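Lavirora Residents' Association
Minutes of the regular meeting, 11th July
Held in the ground floor meeting room, Dudek Building

Present: 17 households represented. Quorum was met.
Apologies: received from the third floor representative and from the building manager, who sent a written report.

The chair opened the meeting at 7:04 p.m.

1. Minutes of the previous meeting

The minutes were approved with one correction. Under the item on bicycle storage, "rear stairwell" should read "side stairwell." The secretary will file the corrected copy.

2. Matters arising

The loose handrail on the side stairwell has been repaired. The light outside the mail area has been replaced, but two residents reported that it still goes off early in the morning. The building manager will be asked to check the timer.

The letter to the city about the curb cut at the north entrance was sent. No reply has been received. It was agreed to send it again by certified mail.

3. Laundry room

The contract with Lumik for the washers and dryers ends in October. Lumik has offered a renewal on the same terms but with card payment only. A second quote, from Stevetard, was circulated with the agenda.

Discussion was long. Several residents said the Lumik dryers take two cycles to dry a normal load and that service calls are slow. One resident said her own calls had been answered the next day. Others were concerned about losing coin payment, especially for residents who do not use cards. Stevetard would keep coins and cards both, but wants a longer contract and would need access to the room for 3 days to change the connections.

It was asked whether the drain could handle the larger Stevetard machines. The building manager's report says the drain was cleared in the spring and that he sees no problem with it, but he would like a plumber to look before anything is signed.

Moved and seconded: that the association ask Stevetard for a shorter contract term, and ask the building manager to get a plumber's opinion on the drain, with a decision at the next meeting. Carried, 11 in favor, 4 against, 2 abstaining.

4. Courtyard

The planters on the south side have been emptied and the old soil taken away. The garden group asked for money to buy new soil and shrubs. Members preferred to wait for cooler weather before planting. The request was approved in principle, and the group will bring prices to the next meeting.

The question of grilling in the courtyard came up again. The current rule allows it until 9 p.m. on the paved part only. Residents on the first floor asked that people not set up directly under open windows. No change was made to the rule, but a reminder will be posted by the elevator. 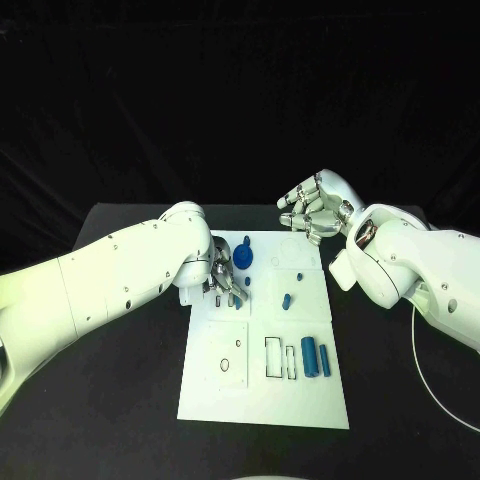 A blue peg held over the white board.

5. Shared rooms

Use of the ground floor rooms continues to go up. The sign-up sheet was discussed. At present it hangs on the door of this room and pages have gone missing twice. It was agreed to keep the sheet in a binder at the mail area. Bookings can be made up to a month ahead. A household may hold one evening booking at a time.

Residents were reminded that tables should be wiped and chairs stacked after use, and that the windows must be locked by the last person out. The key goes back in the lockbox — not under the mat, where it was found last month.

One member proposed a small cleaning fee for private parties. There was support for the idea but no agreement on the amount. Held over.

6. Noise and quiet hours

Two written complaints were received about moving furniture late at night. Both households concerned have been spoken to. Quiet hours remain 10 p.m. to 7 a.m. A resident asked that the hours be printed on the move-in sheet given to new tenants, and this was agreed.

7. Money

The balance was reported and the statement passed around. The largest cost in the period was the stairwell repair. Income from the laundry room was down slightly. The report was accepted.

Dues are outstanding from around 3 households. Reminder notes will go out with the next newsletter.

8. Other business

The recycling pickup has moved to the morning. Bins should be out the night before. Flattened boxes go beside the blue bin, tied.

A resident offered a bookcase for the lobby. The chair will ask the building manager if it can stand there under the fire rules — if not, it may go in this room.

It was asked whether the association could arrange a window cleaner for the outside of the upper floors. The secretary will find out what the lease says about who pays.

9. Next meeting

The next meeting will be held in October, in the same room, at 7 p.m. Items for the agenda should be left in the association mailbox one week before.

The meeting was adjourned at 8:50 p.m.

Minutes taken by the secretary. Draft until approved.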